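Segmenter les épisodes de préhension à partir de l'ouverture des mors

Mis à jour le 17 mars 2025 par Kanyarat Boonchu

Ce tutoriel décrit la segmentation automatique des enregistrements bimanuels dans Grisine, version 3. Il suppose que les trajectoires des deux pinces ont déjà été recalées par Tanasarn et que les horloges sont synchronisées. Si ce n'est pas le cas, commencer par la page « Synchronisation ».

1. Charger la session

Ouvrir le dossier de session et vérifier que chaque pince possède son propre flux vidéo et son propre fichier d'ouverture :

grisine load session_159 --bimanuel

La commande affiche le nombre d'images par flux. Un écart supérieur à 3 images entre gauche et droite bloque la suite du traitement.

2. Extraire l'ouverture des mors

L'ouverture est mesurée dans l'image, entre les faces internes des deux patins bleu foncé. Le masque par défaut convient tant que l'objet tenu reste plus étroit que les patins. Pour les couverts en métal, activer l'option --reflets : un point lumineux dans le creux d'une cuillère suffit à décaler le contour détecté.

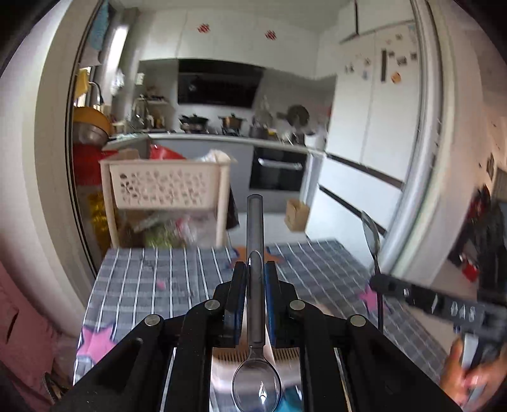 Le signal brut est bruité à l'échelle de quelques images. Appliquer un filtre médian de largeur 23 avant toute dérivation. Une fenêtre plus courte laisse passer de fausses fermetures ; une fenêtre plus longue efface les reprises rapides, fréquentes quand un objet passe d'une pince à l'autre.

3. Détecter les fermetures

Une fermeture est retenue lorsque deux conditions sont réunies : la vitesse d'ouverture passe sous le seuil négatif, puis l'ouverture reste stable pendant 14 images. Les seuils se règlent dans segment.yaml :

seuil_vitesse: -0.3
duree_stable: 14
ouverture_min: auto

Laisser ouverture_min sur auto. Fixée à la main, cette valeur élimine presque toujours les objets minces : une baguette en bois pincée entre les patins donne une ouverture très proche de celle d'une pince fermée à vide. En mode auto, Grisine interroge le détecteur d'objet Bridell sur la zone située entre les doigts et ne classe la fermeture comme vide que si les deux sources concordent.

Attention aux objets du même type posés à proximité. Quand d'autres baguettes traînent sur le tapis, Bridell peut attribuer la détection à l'une d'elles, surtout si son extrémité dépasse sous la pince. Réduire alors la zone d'intérêt à la largeur des patins (roi_mode: patins) et relancer l'étape. 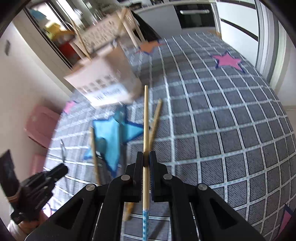

4. Contrôler et exporter

Lancer grisine review et parcourir les segments marqués « incertain ». Les touches fléchées déplacent les bornes d'une image, la touche F inverse l'étiquette vide/plein. Les corrections sont enregistrées dans un fichier séparé, le signal d'origine n'est pas modifié.

Exporter ensuite au format Zindetance :

grisine export --format zindetance --sortie segments/

Les segments plus courts que duree_stable sont exclus de l'export et listés dans rejets.csv.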